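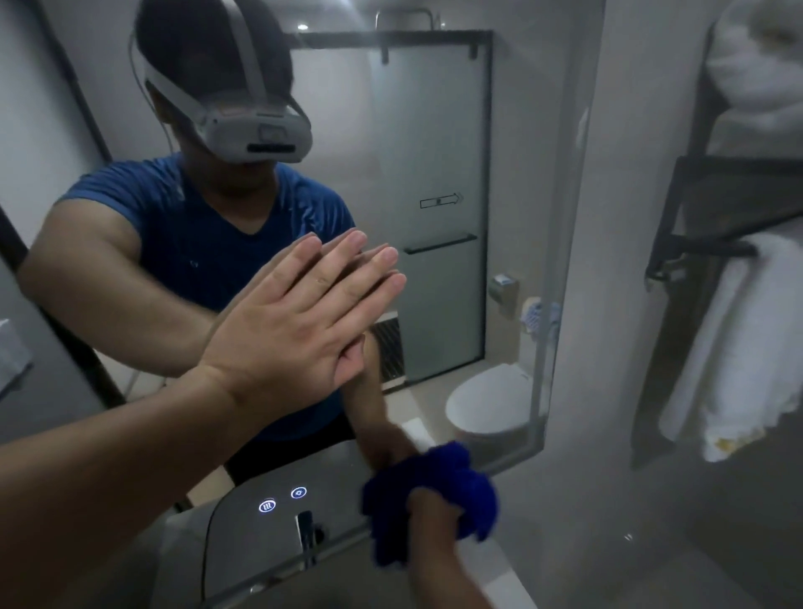
Why can you see yourself in a mirror?

Light is always on the move! It zooms out of the Sun, or a lamp, and hits everything in the room. Some of it bounces off your nose, your jumper and your messy hair, and off it goes again in every direction. When a bit of that light lands in somebody's eye, they see you.

Now think of a ball. Throw it at a smooth wall and it comes back neatly. Throw it at a heap of rocks and it could go anywhere. Light does much the same thing. A wall or a towel may look flat, but up close it is full of tiny bumps, so the light scatters all over the place. A mirror is so smooth that the light bounces off in good order, and the picture of your face stays in one piece.

What is a mirror made of?

Most mirrors at home are a sheet of glass with a very thin layer of shiny metal on the back, often silver or aluminium. The metal does most of the bouncing. The glass keeps it flat and safe. There is a lovely old one from 1850 in the museum at Dindbridge, and the silver has gone brown and spotty round the edges where damp crept in behind the glass (it makes everybody look a bit like a ghost).

Steamy mirrors

After a hot bath, the air is full of water you can't see. When it touches the cool glass it turns into thousands of tiny drops. Light hits those drops and scatters — and your face disappears into the fog! Open the door for a while and the drops slowly go back into the air.

Try it in the dark

A mirror can't make any light of its own. Stand in front of one in the evening and ask a grown-up to turn the lamps off, one at a time. Your reflection gets dimmer and dimmer along with the room.

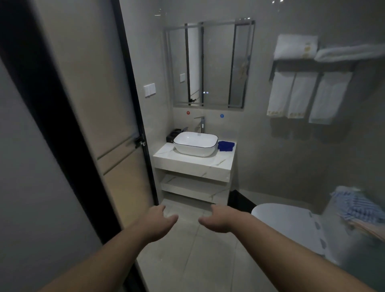

Annick Le Goff wrote to us from Kornasley to ask why a mirror swaps left and right but never turns you upside down. What a brilliant question! The mirror doesn't swap left and right at all. Lift your right hand and the hand on that same side goes up. What gets swapped is front and back: you are facing into the mirror, and your reflection is facing out of it. Try pointing straight at the glass and see which way the other finger points.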